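홈 산업 로봇 안전 인터뷰 지난 기사 구독

닫힌 줄 알았던 그리퍼
선반 작업 충돌 사고를 조사한 빌랴나 페트코브 인터뷰

입력 2024년 6월 2일

지난 3월 트라크소프(Trarkthorpe) 시험장에서 로봇 팔 한 대가 철망 선반을 밀어 작업대 밖으로 떨어뜨렸다. 다친 사람은 없었다. 선반과 그 위의 판이 바닥에 떨어졌고, 그리퍼의 한쪽 턱이 휘었고, 손목의 힘 센서를 교체해야 했다. 장비 피해만 놓고 보면 작은 사고다. 하지만 시험장을 운영하는 타티드포트(Tatidport)는 그날로 같은 제어 모델을 쓰는 팔을 전부 세웠고, 다시 움직이기까지 여러 주가 걸렸다. 원인이 팔에서 멀리 떨어진 곳, 사람이 손에 쥐고 동작을 시연하는 그리퍼의 커넥터에 있었기 때문이다.

조사를 맡은 빌랴나 페트코브는 타티드포트에서 시험 안전을 담당한다. 이전에는 포장 설비의 비상정지 회로를 검사하는 일을 오래 했다. 인터뷰는 트라크소프의 회의실에서 진행했고, 나중에 전화로 몇 가지를 더 물었다.

사고 당일

세라리(Cerari)는 가정과 소매점의 수납장을 다루는 동작을 로봇에 가르치는 과제의 이름이다. 사고가 난 날 시험하던 동작은 위아래로 놓인 판 사이의 틈에 그리퍼를 넣고, 안쪽에서 물건을 잡아 다시 빼내는 것이었다. 틈이 좁으면 턱을 거의 닫은 채 들어가야 한다. 안에 들어간 뒤에 벌리고, 물건을 잡고, 잡은 폭 그대로 빠져나온다.

"처음 몇 번은 잘 됐습니다. 그래서 다들 모니터 쪽을 보고 있었어요. 그다음 시도에서 팔이 턱을 벌린 상태로 틈에 접근했습니다. 틈보다 넓게 벌렸으니 당연히 판에 걸리죠. 걸리면 멈춰야 하는데 계속 밀었습니다."

팔은 위쪽 판을 밀었고, 판이 철망에 걸리면서 선반 전체가 작업대 뒤쪽으로 움직였다. 담당자가 비상정지 버튼을 눌렀을 때는 선반이 이미 모서리를 넘어간 뒤였다.

페트코브는 당시 시험장에 없었다. 연락을 받고 내려와 가장 먼저 한 일은 전원이 내려간 팔에 잠금 장치를 거는 것이었다고 한다.

"누가 선반을 치우려고 하고 있었습니다. 그대로 두라고 했어요. 턱이 어느 정도 벌어져 있는지, 판이 어디에 긁혔는지부터 적어야 했습니다. 급하게 치우면 제어기 기록밖에 안 남습니다. 그 기록도 믿을 수 있는지 아직 모르는 상태였고요."

처음 의심한 것들

조사 첫날에 나온 가설은 대체로 팔 쪽 문제였다. 손목 힘 센서의 영점이 틀어졌다는 의견이 있었고, 그리퍼 모터의 위치 신호가 늦게 들어왔다는 의견도 있었다. 작업대가 밀려 있었을 것이라는 말도 나왔다.

작업대는 금방 제외됐다. 상판 가장자리에 붙인 테이프와 카메라의 위치 관계가 시험 전 기록과 같았다. 그리퍼 모터도 문제가 없었다. 제어기는 턱을 벌리라고 명령했고 모터는 그대로 벌렸다.

"명령대로 움직인 겁니다. 그러면 질문이 바뀝니다. 왜 그런 명령이 나왔느냐. 제어 모델이 그 위치에서 턱을 벌려야 한다고 판단한 건데, 엔지니어들은 조명 때문이라고 했습니다. 저는 조명을 잘 모릅니다. 그래서 조명을 바꿔 가면서 재현해 보자고 했죠."

재현 시험은 철망 선반 대신 가벼운 골판지 구조물로 했다. 팔의 최고 속도를 크게 낮추고, 사람은 울타리 밖에 있었다. 조명을 밝게 해도, 어둡게 해도 같은 현상이 나왔다. 매번은 아니었다. 그리퍼가 위쪽 판의 앞면에 가까워지는 구간에서 가끔 턱이 갑자기 벌어졌고, 그대로 접근을 계속했다.

힘 센서에 대해서는 의견이 갈렸다. 영점은 조금 틀어져 있었지만 접촉을 놓칠 정도는 아니었다. 그런데도 팔이 멈추지 않은 이유는 정지 기준이 너무 높게 잡혀 있었기 때문이다. 이전에 무거운 서랍을 여는 시험을 하면서 기준값을 올려 두었고, 선반 작업으로 넘어오면서 되돌리지 않았다.

"그건 원인 가운데 하나로 보고서에 따로 적었습니다. 턱이 왜 벌어졌는지와는 다른 문제예요. 하지만 기준값이 제대로 돼 있었으면 판이 조금 밀리고 끝났을 겁니다. 사고 보고서에서 이런 걸 하나로 합쳐 쓰면 나중에 하나만 고치게 됩니다."

시연 기록으로 거슬러 올라가다

세라리의 제어 모델은 사람의 시연을 보고 배운다. 시연자는 양손에 그리퍼를 하나씩 쥐고 작업대 앞에 앉아 동작을 되풀이한다. 카메라 영상과 함께 손의 위치, 턱이 벌어진 폭이 시간에 맞춰 저장된다. 과제 팀은 이 손잡이형 그리퍼 한 쌍을 탈러(Thaler)라고 부른다. 왼손이 1번 채널, 오른손이 2번 채널로 들어온다.

페트코브는 사고 조사 사흘째에 시연 기록을 보여 달라고 했다. 팀에서는 의아해했다고 한다. 기록은 이미 검수를 통과한 것이었고, 시연 현장에서는 움직이는 로봇 팔이 없으니 안전 담당자가 들를 일도 별로 없었다.

"제가 영상만 봐서는 이상한 점이 없었습니다. 손이 들어가고, 잡고, 나옵니다. 그런데 폭 그래프를 옆에 놓고 같이 돌려 보니까 안 맞는 데가 있었어요. 영상에서는 턱이 닫혀 있는데 그래프에는 활짝 열린 값이 찍혀 있습니다. 아주 짧게요. 그러고는 다시 정상으로 돌아옵니다."

끊긴 시간은 짧은 것이 20밀리초였고, 긴 것은 틈에 들어가는 동작 전체에 걸쳐 있었다. 검수 프로그램은 값이 비어 있는지만 확인했다. 신호가 끊기면 수신 장치가 그 자리를 기본값으로 채웠는데, 그 기본값이 '완전히 열림'이었다. 빈칸이 없으니 검수는 통과였다.

이런 기록이 전체에 고르게 퍼져 있었다면 영향이 작았을 수도 있다. 문제는 한곳에 몰려 있었다는 점이다. 이상이 있는 기록은 약 200건이었고, 거의 모두 오른손이 앞으로 뻗어 판 사이로 들어가는 동작에서 나왔다. 제어 모델 입장에서는 판 앞에 가까워지면 턱을 벌리라는 시연을 여러 번 본 셈이었다.

왜 하필 그 동작이었을까. 페트코브는 직접 시연 자리에 가서 앉아 보기로 했다. 작업은 밝은색 나무 상판 위에서 한다. 흰 철망 선반에 흰 판이 위아래로 놓여 있고, 그 사이로 오른손 그리퍼의 끝을 밀어 넣는다. 왼손 그리퍼는 앞쪽에서 턱을 벌린 채 기다린다. 케이블은 그리퍼에서 손목 옆을 지나 아래로 늘어진다.

"앉아서 해 보면 압니다. 왼손은 몸 가까이 있으니까 케이블에 여유가 있어요. 오른손은 선반까지 가야 합니다. 팔을 펴면 케이블이 따라오다가 어느 순간 당겨집니다. 세게 당겨지는 것도 아니에요. 그냥 손목에 뭔가 닿아 있구나 하는 정도입니다. 시연하는 사람은 판 사이를 보고 있으니까 신경을 안 씁니다."
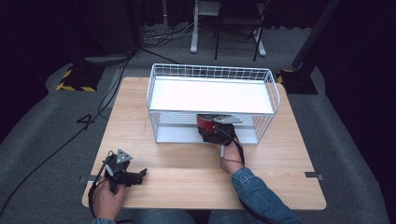
커넥터를 열어 보니

조사팀은 2번 채널의 그리퍼를 분해했다. 손잡이 안쪽 커넥터에서 폭 신호를 전달하는 핀 하나가 헐거워져 있었다. 케이블이 아래로 늘어져 있을 때는 접촉이 됐다. 케이블을 손목 바깥쪽으로 비틀면서 당기면 접촉이 떨어졌다. 손을 뻗으며 틈의 높이에 맞춰 손목을 돌리는 동작과 거의 같은 방향이었다.

케이블을 고정하는 클립은 손잡이 바깥에 있었다. 클립이 케이블을 잡아 주면 당기는 힘이 커넥터까지 가지 않는다. 그런데 클립에서 커넥터까지 남겨 둔 길이가 짧아서 케이블이 회전하면 핀에 힘이 걸렸다. 처음 조립할 때의 도면에는 그 길이가 적혀 있지 않았다.

"도면에는 '여유 있게'라고만 돼 있었습니다. 여유 있게라는 말은 사람마다 다르게 읽죠. 조립한 사람을 탓할 일은 아니라고 봤습니다. 숫자가 없는 도면이 잘못된 겁니다. 지금 도면에는 최소 길이가 적혀 있고, 회전 시험도 합니다."

왼손 쪽 그리퍼도 같은 방식으로 조립돼 있었지만 핀은 멀쩡했다. 하는 일이 달랐기 때문으로 추정할 뿐이다. 왼손은 잡아 주거나 기다리는 동작이 많았다. 페트코브는 이 부분을 보고서에 '추정'으로 남겼다고 했다. 양쪽을 바꾸어 같은 횟수만큼 써 본 적이 없으니 확인된 사실로 쓸 수는 없었다.

신호가 끊기는 것 자체는 언젠가 일어날 수 있는 고장이다. 그녀가 더 무겁게 본 것은 끊긴 값을 '열림'으로 채운 설정이었다. 수신 장치를 만든 쪽에서는 이유가 있었다. 장치를 처음 켤 때 시연자가 턱을 완전히 벌려 영점을 맞추는데, 그때 경고가 계속 뜨는 것을 막으려고 빈 값을 열린 값으로 처리했다는 것이다. 시작할 때만 쓰려던 처리가 작업 중에도 그대로 살아 있었다.

"비상정지 회로에서는 선이 끊어지면 멈추는 쪽으로 설계합니다. 선이 끊어졌는데 정상이라고 읽히면 안 되니까요. 저는 그걸 오래 봐 와서 당연하게 생각했습니다. 그런데 이건 측정 장치예요. 만든 분들은 안전 회로라고 생각한 적이 없습니다. 그럴 만합니다. 그 자리에서는 끊겨도 다칠 사람이 없어요. 다만 그 값이 몇 주 뒤에 팔을 움직입니다."

현장에서 알고 있던 것

분해를 하기 전에도 조짐은 있었다. 시연자 가운데 일부는 오른손 그리퍼의 상태 표시등이 가끔 깜빡인다는 것을 알고 있었다. 기록이 저장되면 화면에 초록색 표시가 뜨니까 괜찮은 줄 알았다고 했다. 작업 일지에 적은 사람도 있었다. 일지의 비고란에 "오른쪽 깜빡임, 저장은 됨"이라고 쓴 줄이 여러 날에 걸쳐 나온다.

일지는 시연 팀 안에서만 돌았다. 검수하는 사람은 일지를 받지 않았고, 시험장에서는 그런 일지가 있는지도 몰랐다. 페트코브가 일지를 본 것은 시연자 한 명이 면담 끝에 혹시 필요하냐고 물었기 때문이다.

"그 일지를 첫날에 봤으면 조명 시험은 안 했을 겁니다. 면담할 때는 원래 마지막에 더 할 말이 있냐고 묻습니다. 이제는 처음에 묻습니다. 적어 둔 게 있으면 뭐든 보여 달라고요."

시연자들이 책임을 질까 봐 걱정하지는 않았느냐고 물었다. 그녀는 그런 분위기가 조금 있었다고 인정했다. 자기 기록이 어느 것인지 알고 싶어 하는 사람도 있었고, 알고 싶지 않다는 사람도 있었다. 보고서에는 시연자 이름을 넣지 않았다. 기록 번호만 남겼고, 번호와 이름을 잇는 표는 조사팀이 따로 보관했다가 조사가 끝난 뒤 돌려주었다.

바닥 케이블도 이때 함께 점검했다. 카메라와 조명을 세우는 스탠드 받침에는 노란색과 검은색의 경고 테이프가 둘려 있었지만, 그 사이를 지나는 케이블에는 정해진 경로가 없었다. 사고와 직접 관계는 없었다. 그래도 누가 발로 건드리면 그리퍼 쪽까지 당겨질 수 있어 권고 사항에 넣었다.

"권고 사항이 많으면 중요한 게 묻힌다고 빼자는 분도 있었습니다. 저는 등급을 나눠서 쓰면 된다고 했어요. 케이블 정리는 제일 낮은 등급입니다. 낮다고 안 해도 된다는 뜻은 아니고요."

다시 움직이기까지

재가동 조건을 두고 과제 팀과 의견 차이가 있었다. 팀은 이상 기록을 빼고 모델을 다시 학습시킨 뒤 바로 시험을 이어가자고 했다. 페트코브는 정지 기준값과 채움 처리, 그리퍼 조립까지 모두 고친 뒤에 시작하자고 했다. 일정이 밀리는 것이 문제였다. 세라리는 외부에 보여 줄 시연이 잡혀 있었고 결국 그 시연은 미뤄졌다.

"싸웠다고 쓰셔도 됩니다. 큰 소리가 난 건 아니지만요. 팀장은 기록만 빼면 같은 일은 안 생긴다고 했고, 그 말은 맞습니다. 같은 일은 안 생기죠. 그런데 기준값이 높은 채로 다른 이유로 부딪히면 또 밉니다. 저는 그때도 선반이 넘어가게 두고 싶지 않았습니다."

고친 내용은 다음과 같다. 신호가 끊기면 수신 장치는 값을 채우지 않고 오류로 표시한다. 작업 중에 오류가 나면 그 시연은 저장되지 않고 소리가 난다. 검수 프로그램은 영상에서 읽은 턱의 폭과 신호의 폭을 비교해 차이가 10밀리미터를 넘으면 사람에게 넘긴다. 팔의 정지 기준값은 작업 종류마다 따로 저장하고, 작업을 바꾸면 이전 값을 불러올 수 없다. 시험장에서는 작업대 뒤쪽에 선반 받침틀을 세웠다.

그리퍼의 케이블은 더 부드러운 것으로 바꾸고 클립의 위치를 옮겼다. 처음에는 케이블을 길게만 했는데, 길어진 케이블이 상판 모서리에 걸려 오히려 더 자주 당겨졌다. 그래서 다시 줄였다. 시연자들이 가장 반긴 것은 이 변경이었다고 한다. 손목에 걸리는 느낌이 줄었다는 말이 많았다.

소리 경고에는 불만이 나왔다. 처음 며칠은 너무 자주 울렸다. 커넥터를 바꿨는데도 신호가 아주 짧게 끊기는 경우가 남아 있었고, 이전에는 알 수 없던 것들이 모두 소리로 나왔다. 한 시연자가 소리를 꺼 달라고 요청했고 페트코브는 거절했다. 대신 음량을 낮추고, 울린 횟수가 많은 그리퍼는 그날 바로 교체하기로 했다.

"끌 수 있게 해 주면 꺼진 채로 둡니다. 저라도 그럴 거예요. 그래서 덜 울리게 만드는 쪽으로 일을 했습니다."

남은 문제

재가동 뒤로 같은 유형의 이상은 나오지 않았다. 다만 페트코브는 조사가 완전히 끝났다고 보지는 않는다. 이상 기록을 골라낸 기준이 영상과 신호의 차이였는데, 그리퍼 끝이 판 사이에 가려지면 영상에서 폭을 읽을 수 없다. 그 구간은 신호만 믿을 수밖에 없다. 가려진 구간이 긴 기록은 학습에서 일단 빼 두었고, 이 때문에 틈 작업의 성공률이 사고 전보다 떨어졌다.

팀은 턱의 폭을 재는 두 번째 센서를 손잡이 안에 넣는 방안을 시험하고 있다. 그리퍼가 무거워진다는 것이 걸림돌이다. 하루에 여러 시간 쥐고 있어야 하는 도구라서 조금만 무거워져도 시연자가 바로 안다. 시제품을 써 본 사람들은 손목이 먼저 피곤해진다고 답했다.

시연 현장을 안전 점검 대상에 넣을지도 아직 정해지지 않았다. 타티드포트의 점검표는 움직이는 기계가 있는 구역을 기준으로 만들어져 있다. 페트코브는 시연용 그리퍼와 수신 장치를 점검표에 추가하자는 안을 냈고, 인터뷰를 한 시점에는 답을 기다리고 있었다.

인터뷰를 마치고 그녀는 교체한 커넥터를 보여 주었다. 투명한 봉투에 들어 있었고 겉에 기록 번호가 적혀 있었다. 신입 교육 때 직접 만져 보게 한다고 했다.

"눌러 보면 꽂혀 있는 것처럼 느껴집니다. 돌려 보라고 하면 그제야 알아요. 봉투는 제가 가지고 있을 겁니다. 두 번째 센서가 들어갈 때까지는요."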